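Start | Anleitungen | Zellen | Ersatzteile | Kontakt

Diese Website verwendet Cookies. Mit der weiteren Nutzung stimmen Sie dem zu.

Zelle Mido: Greiferfinger prüfen, reinigen und neu referenzieren

Bearbeitet von Ruth Heywood, Standort Saltarby

Die Anleitung gilt für die Röhrchenzelle Mido mit Zweifingergreifer, Handgelenkkamera und Kopfkamera. Sie ist anzuwenden nach jedem Fingerwechsel, nach einer Kollision und sonst einmal im Monat. Für die baugleiche Zelle in Zakport gelten andere Achsgrenzen, dort bitte das eigene Datenblatt verwenden.

Benötigt werden Isopropanol, fusselfreie Tücher, eine weiche Bürste, ein Drehmomentschlüssel, ein Satz Röhrchen mit gefärbtem Wasser und ein Becherglas zum Abstellen.

1. Zelle vorbereiten

Arm in Serviceposition fahren, Betriebsart auf Einrichten stellen und die Geschwindigkeit begrenzen. Vor Arbeiten an den Fingern den Antrieb abschalten und gegen Wiedereinschalten sichern. Tischfläche abwischen. Farbreste von früheren Läufen dürfen bleiben, wenn sie sich mit Isopropanol nicht lösen und die Erkennung nicht stören.

2. Finger reinigen

Die Rippen an den Innenseiten quer zur Fingerachse ausbürsten, danach mit angefeuchtetem Tuch abwischen. Die länglichen Aussparungen außen ebenfalls reinigen. Finger mit Rissen oder abgeplatzten Rippen immer paarweise tauschen. Befestigungsschrauben über Kreuz anziehen, Drehmoment laut Typenblatt Whiteley.

3. Öffnungsweite und Symmetrie

Antrieb freigeben und Greifer ganz öffnen. Im Bild der Handgelenkkamera müssen beide Fingerspitzen annähernd auf gleicher Höhe liegen. Bei einem Versatz von mehr als 4 Bildpunkten die Verschraubung lösen, Finger neu anlegen und wieder anziehen. Anschließend Greifer schließen, Nullpunkt übernehmen und den Wert in das Zellenbuch eintragen.

4. Probelauf mit Röhrchen

Ständer in die Sollposition stellen, der Abstand zum Roboterflansch in Grundstellung beträgt 590 mm. Programm 102 im Einzelschritt starten. Der Arm soll ein Gefäß fassen, anheben und im Bereich der Schale halten. Greifkraft zunächst auf Stufe 2, nur bei Schlupf erhöhen. 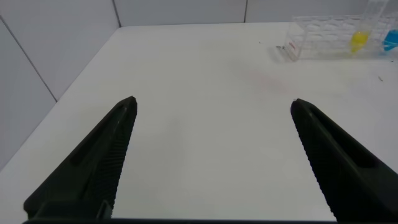
Handgelenkkamera, Greifer geöffnet 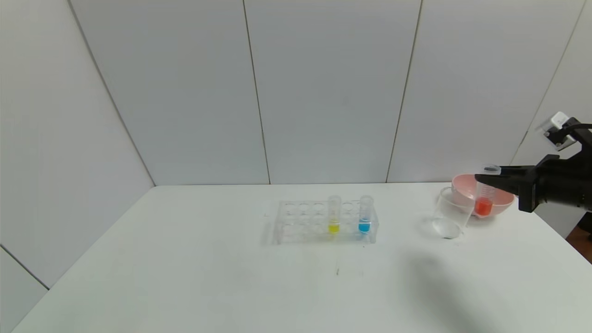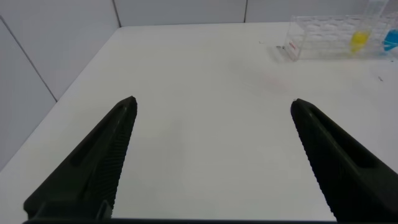
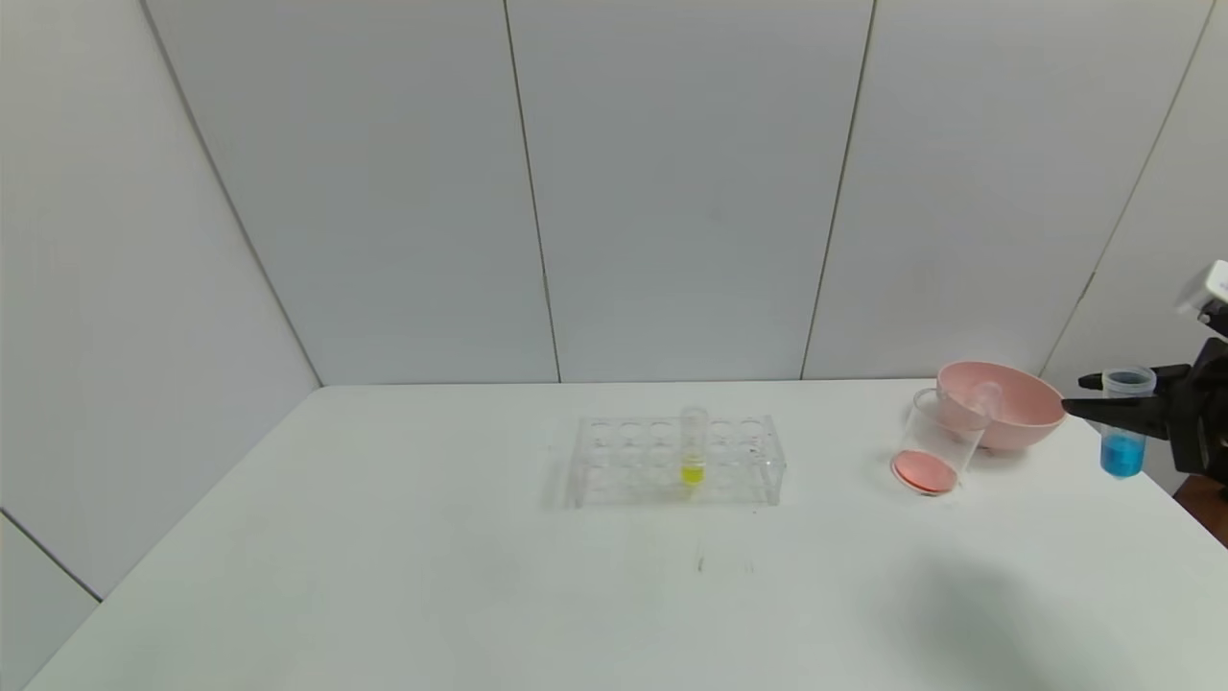
Bleibt das Gefäß beim Anheben gerade und verrutscht es zwischen den Fingern nicht, kann auf Automatik mit verminderter Geschwindigkeit umgeschaltet werden. Mindestens drei vollständige Zyklen abwarten. Dreht sich das Gefäß im Griff, liegt die Greifhöhe meist zu weit vom Schwerpunkt entfernt. Dann den Z-Wert im Greifpunkt in Schritten von 1 mm ändern, nicht die Kraft.

5. Kameras abgleichen

Die Kopfkamera muss den Ständer vollständig erfassen. Bei der Handgelenkkamera reicht in Grundstellung ein Teil davon. Belichtung fest einstellen, Automatik abschalten. Klare Kunststoffteile auf weißem Tisch haben wenig Kontrast, die Ständererkennung arbeitet deshalb mit den Lochkanten der Oberseite. Werden Löcher nicht gefunden, zuerst die Oberseite des Ständers reinigen, dann den Schwellwert senken.

6. Häufige Fehler

Fehler Greifweite unplausibel: Nullpunkt nach Fingerwechsel nicht übernommen. Schritt 3 wiederholen.

Gefäß steht nach dem Absetzen schräg: Ständer nicht bis zum Anschlag geschoben oder Lochraster verdreht eingemessen.

Becherglas kippt beim Anfahren: Anfahrpunkt liegt zu tief. Zwischenpunkt oberhalb des Becherrands einfügen und den Bereich im Einzelschritt neu abfahren.

Die Parameter nach Abschluss unter dem Zellennamen sichern. Die vorherige Sicherung bleibt bis zur nächsten Monatsprüfung auf der Steuerung.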